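Notes from the Mottram Robotics Club, Second Term

The Mottram Robotics Club entered its second term in February with a larger membership and a more demanding program of work. As faculty adviser, I use this space to record the progress of our student teams, and I am pleased to report on the project that has occupied most of our evenings since the break.

The Nonside project asks students to prepare a set of handling tasks that two robot arms can carry out at a shared table. The tasks are ordinary ones: moving a container, opening a lid, returning an item to its place. Students who joined the club expecting faster machines have found that a plastic box with a latch can hold their attention for an entire session.

Agustina Medina leads the handling team this term. Under her direction, members have written a task sheet for each object, stating where the object begins, where it should finish, and what will be accepted as a completed attempt. Amber Visser maintains the attempt log, which stood at 558 entries when this post was written. The goal for the end of the term is 3,000. I consider this ambitious, and I have told both students so.

Much of the recent discussion has concerned lids. The first task sheet allowed an attempt to count if the lid had shifted at all. Wendy Sedgwick, who joined us from the design course, argued that this standard was too generous and proposed that the lid be fully clear of the container. The team adopted her wording after a long meeting, and the earlier entries were reviewed against it. A good number did not survive the review.

We have also changed the schedule. Each pair of students now works for 30 minutes before giving up the table to the next pair. Notes are to be completed before leaving, including for attempts that were stopped early. Pairs who wish to exchange times should write to Ruth Furnival and copy me.

The club will present its work at the Horovura student meeting later in the year. Members who intend to speak should send a short outline to Agustina. The title may be provisional. Please do not submit slides at this stage, as the format has not been confirmed.

The grip settings for the latch remain under discussion and will be taken up at our next session, which begins at 4:30 p.m.

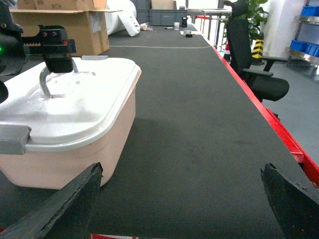
The handling team's table, with the lidded container at left.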